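Notas do orador – Organização da entrada, Residência Mumthorpe
Sabina Gunawardena, 4/6/22

3. Calçado à entrada
Recordar que a residência dispõe de 85 lugares de arrumação para 105 residentes. Os chinelos de verão ficam ao nível do chão e são emparelhados antes de seguirem para a estante. Deter-se no gesto – um chinelo em cada mão, comparando tira, sola e palmilha. Referir que os modelos escuros se confundem com facilidade. 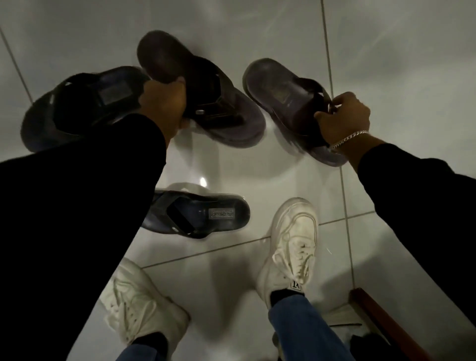
4. Limpeza do pavimento
Indicar que o azulejo claro deve ser lavado depois de recolhido todo o calçado. Remeter para a ficha 2728, distribuída à entrada da sala. Pausa para perguntas; o novo horário entra em vigor em julho.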